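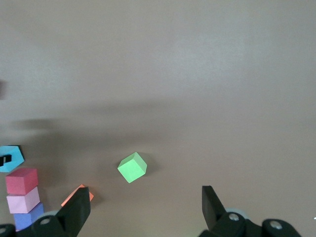
블록은 큰 것부터 쌓아야 하나?

크기가 다 같으면 순서는 상관없고, 맨 아래 것만 탁자에 반듯하게 놓으면 된다.

공책 첫 장에 그렇게 적혀 있었다. 이모 글씨. 연필. 꾹꾹 눌러쓴 글씨라 뒷장까지 자국이 났다. 나는 코트도 못 벗고 서서 읽었다. 기차가 저녁인데. 가방은 현관에 그대로 있고.

2019년 11월이었다. 핌울베르크(Fimulberg)에 눈이 일찍 왔고 역에서 집까지 오르막이 다 얼어 있었다. 이모가 요양원으로 옮긴 지 10일째. 집을 비워 줘야 했다. 집주인은 친절한 사람인데 친절하게 재촉했다. 오늘까지면 좋겠다고. 오늘까지면 참 좋겠다고.

부엌은 끝냈고 옷장도 끝냈고. 남은 게 탁자였다. 정확히는 탁자 위의 블록.

"그거 건드리지 마요."

머리 임리(Mhairi Imrie)가 문간에서 말했다. 아래층 사는 여자다. 장갑 한 짝만 끼고, 다른 손엔 테이프. 도와주러 왔다면서 아까부터 상자 하나를 접었다 폈다 하고 있었다.

"왜요?"

"두던 중이에요."

"뭘 두던 중인데요."

"놀이요. 이모님하고 나하고."

나는 블록을 봤다. 빨강 밑에 분홍, 그 밑에 파랑. 초록 하나는 따로 떨어져 있고. 애들 장난감이지 이게 무슨. 이모는 프러스틴(Prustine) 완구 공장에서 색을 섞던 사람이다. 평생. 퇴직할 때 시계 대신 블록을 한 자루 받아 왔다고 엄마가 두고두고 흉을 봤다. 엄마 말로는 그 자루 때문에 이모가 결혼을 안 했다는데 앞뒤가 안 맞는 얘기라 아무도 안 들었다.

"누구 차례였어요?"

"내 차례."

"언제부터요?"

머리가 테이프를 뜯다가 말았다. 찍, 하고 소리만 났다.

"좀 됬어요."

나는 공책을 넘겼다. 규칙책이었다. 규칙책이라기엔 좀. 한 장에 한 줄씩 묻고 한 줄씩 대답하는 식인데 중간에 장 볼 거, 약 먹는 시간, 전화번호 같은 게 막 섞여 있다. 양파. 건전지. 커(Kerr) 철물점에 열쇠 맡긴 거 찾기.

초록은 먼저 움직일 수 없다, 하고 밑줄.

그 밑에 다시, 단 상대가 졸고 있으면 움직여도 된다.

"이거 진짜예요?"

"이모님이 자꾸 졸았거든요. 그래서 내가 넣자고 했는데. 그 뒤로는 내가 졸았어요. 내가 더 손해 봤어."

시계를 봤다. 기차까지 세 시간 조금 못 되게. 상자는 아직 9개가 남았고 책은 묶지도 않았고. 이런 얘기를 할 때가 아닌데. 그런데 나는 의자를 뺐다. 왜 뺐는지 모르겠다. 다리가 아파서 그랬나.

"한 판이 얼마나 걸려요?"

"빠르면 60분쯤."

"느리면?"

"여름에 시작한 게 12월에 끝난 적 있어요."

미치겠네. 일어나려는데 머리가 벌써 맞은편에 앉았다. 장갑을 벗어서 무릎에 놓고. 손이 빨갰다. 밖에서 뭘 나르다 왔나 보다. 숨도 좀 차 보이고.

"이모님 자리에 앉으셨으니까 이모님 편이에요."

"나 규칙 몰라요."

"공책 있잖아요."

읽었다. 급하게. 밀어도 되고 얹어도 된다. 한 손만 쓴다. 상대가 얹은 것을 상대 앞에서 무너뜨리면 차를 끓여 온다. 무너뜨리지 않고 가운데 것만 빼면 저녁을 얻어먹는다. 가운데 것만 어떻게 빼. 옆에 조그맣게, 머리는 세 번 했음. 또 그 옆에, 한 번은 반칙. 글씨가 그 줄에서만 흔들렸다. 웃으면서 썼거나 화나서 썼거나.

머리가 손을 뻗었다. 뻗고, 안 만졌다. 주황 것 위에서 손가락이 멈췄다. 한참. 라디에이터가 딱딱거리고. 밖에서 누가 차 유리 긁는 소리.

"생각했던 수가 있었는데."

"까먹었어요?"

"아뇨. 이모님이 그걸 막을 줄 알았거든요. 막으면 그다음에 뭘 할지까지 다 생각해 놨어요. 침대에 누워서. 며칠을."

나는 아무 말 안 했다. 할 말이 없어서. 내가 막을 줄 모른다는 건 둘 다 아는 거고.

전화가 왔다. 집주인. 안 받았다. 또 왔다. 받았다. 네, 네, 거의 다요. 거의라는 말을 세 번쯤 한 것 같다. 끊고 보니 머리가 주황을 옮겨 놨다. 어디서 어디로 옮긴 건지 나는 못 봤다. 보고 있었어야 했는데.

"방금 둔 거예요?"

"뒀어요. 그쪽 차례."
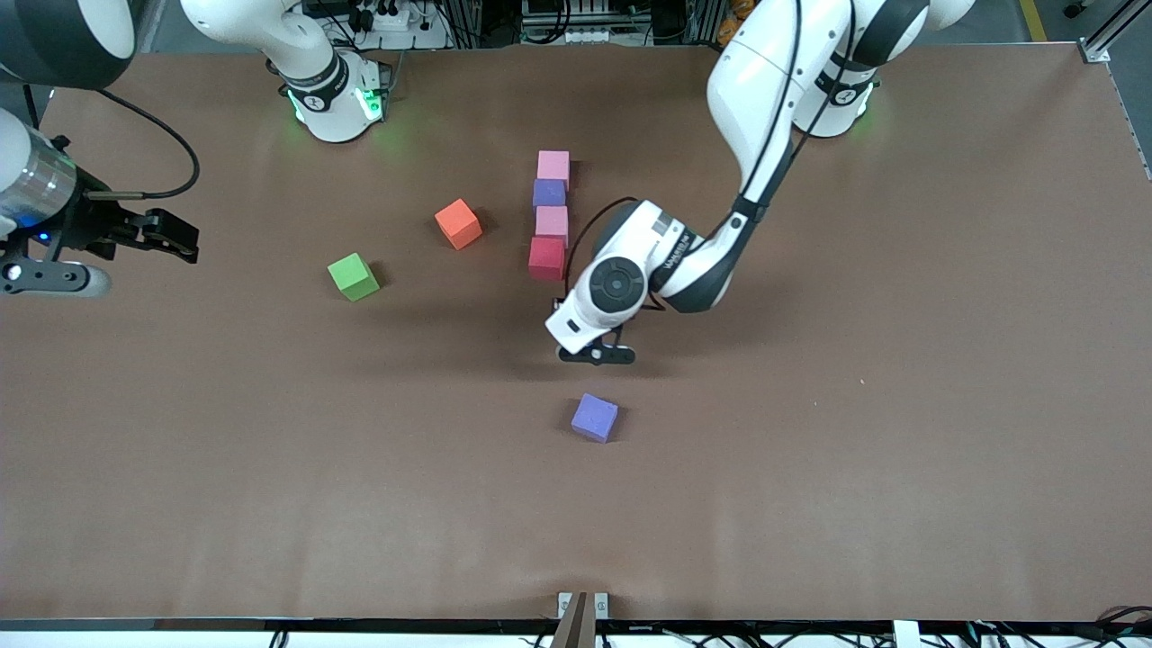

블록 한 줄을 흐트러뜨리지 않고 옮기려면 어떻게 하나?

한 번에 다 들지 말고, 끝에 있는 것부터 하나씩 집어서 새 자리에 같은 순서로 놓는다.

그게 마지막 장이었다. 그 뒤로는 백지. 마지막 장이라 그런지 글씨가 크다. 크고 느슨하고. 언제 썼을까. 옮기는 걸 왜 물어봤을까, 이모가. 누가 이사를 가나.

"이거 봤어요?"

공책을 돌려서 보여 줬다. 머리가 눈을 가늘게 떴다. 안경을 안 가져왔다고. 그래서 소리 내어 읽어 줬다. 읽어 주니까 머리가 고개를 끄덕이고, 또 끄덕이고, 일어나서 부엌으로 갔다. 물소리. 찬장은 내가 다 비웠는데 뭘 찾는지 달그락거린다.

"컵 상자에 있어요! 큰 거!"

대답이 없다.

혼자 앉아서 탁자를 봤다. 갈색 상판. 이 탁자는 집에 딸린 거라 못 가져간다. 그게 문제였다. 블록은 자루에 쓸어 담으면 그만이고. 1초면 된다. 쓸어 담으면 놀이는 끝이고 머리가 며칠을 누워서 생각한 수도 끝이고. 그렇지만 기차. 집주인. 책. 책은 진짜 언제 묶지.

종이를 찾았다. 신문지밖에 없다. 컵 싸고 남은 거. 펴서 블록 옆에 대고 연필로 자리를 땄다. 분홍, 하고 쓰고 네모. 보라, 하고 쓰고 네모. 초록은 멀어서 종이가 모자란다. 한 장 더 이었다. 테이프 어디 갔어. 머리가 들고 갔다.

"테이프!"

머리가 테이프하고 컵 하나를 들고 왔다. 하나밖에 못 찾았단다. 차는 연하고 뜨거웠다. 나눠 마셨다. 뭐 하냐고 안 묻고 신문지 끝을 잡아 줬다. 붙이고, 삐뚤고, 떼고, 다시 붙이고. 부동산 광고 위에 네모들이 생겼다.

"방향도 적어요. 초록은 모서리가 그쪽을 봐야 해."

"그것도 규칙이에요?"

"이모님은 그렇게 놨어요."

화살표를 그렸다.

요양원은 시네서스(Cinesus)에 있다. 버스를 한 번 갈아탄다. 작은 탁자가 창가에 있긴 한데 거기다 이모는 약통이랑 귤을 늘어놨다. 지난번에 갔을 때 이모는 나를 엄마 이름으로 불렀다. 두 번. 그러고는 내 이름을 제대로 불렀다. 색은 안 헷갈린다. 간호사 조끼를 보고 저건 노랑이 너무 들어갔다고, 공장이면 돌려보냈다고 했다.

"기억하실까요."

머리가 물은 건지 내가 물은 건지.

하나씩 집었다. 끝에 있는 것부터. 머리가 집어서 나한테 주면 내가 번호를 부르고 손수건에 싸고. 손수건은 이모 거다. 다섯 장인가 있던 걸 다 썼다. 모자라는 건 양말에 넣었다. 빨강이 가벼워서 놀랐다. 이렇게 가벼웠나. 더 무거울 줄 알았는데. 머리는 초록을 제일 나중에 집었고 나한테 안 주고 자기 주머니에 넣었다.

"그건요?"

"내가 들고 갈게요."

"오늘 가려고요?"

"버스 있잖아요. 그쪽은 기차 타고. 나는 버스 타고."

"책은요?"

"책은 내일 내가 묶지 뭐. 집주인은 내가 얘기할게요. 그 사람 나한테 약해요. 작년에 내가 그 집 개를 찾아줫거든."

신문지를 접었다. 네모가 접히지 않게 접으려니까 이상한 모양이 됐다. 코트 안에 넣으라고 줬더니 안 들어간다. 가슴이 불룩해서 단추가 안 잠긴다. 머리는 그냥 목도리로 동여맸다.

계단을 내려가다가 머리가 섰다.

"아까 그쪽 차례였는데."

"알아요."

"둘 거 있었어요?"

있었다. 보라를 분홍 쪽으로 미는 거. 그게 되는 건지는 모르겠고. 말했더니 머리가 난간을 잡고 한참 생각했다. 위층 복도 불이 꺼졌다가 다시 켜졌다.

"그건 이모님이 절대 안 할 수인데."

"그래서 안 돼요?"

"아뇨. 전해 볼게요."

버스 정류장까지 같이 뛰었다. 뛰다가 내가 한 번 미끄러졌고 머리는 안 미끄러졌다. 주머니에 손을 넣고 뛰는데도 안 미끄러졌다. 버스 문이 닫히는데 머리가 유리 너머에서 뭐라고 입을 크게 벌렸다. 공책, 이라고 하는 것 같았다. 공책은 내 손에 있었다.

나는 버스 옆구리를 두드렸다.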